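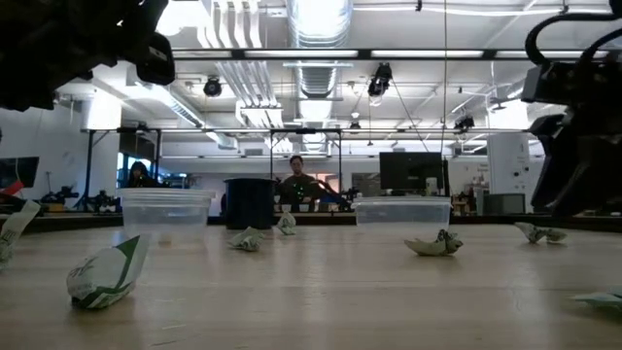
Figure 3. Tabletop with two robot arms, crumpled printed paper, two clear plastic containers and a black cylindrical container.

4.2 Timing of referral and caregiver strain

Of the 772 caregivers approached at the two sites, 518 returned a usable baseline questionnaire. Respondents at Flasau were older than those at Hukis and more often lived in the same household as the patient. Neither difference changed the direction of the results below, and both variables were kept as covariates in all models.

Time from referral to death was split at the median. Caregivers in the late-referral group reported higher strain at baseline on the Fukuda scale, and the gap was widest for the items on sleep and on nighttime symptom control. Items on money and paperwork did not differ between groups. We had expected the opposite for paperwork, given that late referrals compress the same number of forms into fewer days.

Respite use was low in both groups. Only 40 caregivers used an inpatient respite bed during the study period, and most of these stays were arranged by the social worker at Flasau. Hukis had no dedicated respite beds until June, so site and access are partly confounded in this part of the analysis. Models that left out Hukis gave similar estimates with wider intervals.

Home visits followed the Dritis schedule, under which a nurse calls within one day of enrollment and visit frequency is reset at each team meeting. Departures from the schedule were coded by two raters (Ekinci and Lam), who worked from the visit logs without knowledge of the strain scores. Disagreements went to a third rater (Van Dijk). The most common departure was a visit moved to a later time of day at the family's request – these were counted as completed visits.

Free-text answers were coded separately. The largest category concerned uncertainty over whom to call after hours. Several caregivers wrote that they had been given more than one telephone number and did not know which to try first. A smaller category covered equipment left in the home after the death, mainly beds and oxygen concentrators. One respondent asked that pickup be offered as a choice of days, and Hukis has since changed its procedure.

Missing data were limited at baseline but rose at the second questionnaire, particularly among spouses. Five imputed data sets were generated and the estimates pooled. The association between late referral and strain remained after imputation, though it weakened for the subscale on family conflict. That subscale had the lowest internal consistency of the set – a problem also noted by Yüksel and Esposito in the pilot – and we do not interpret it further. Bereavement outcomes are reported in Section 4.3.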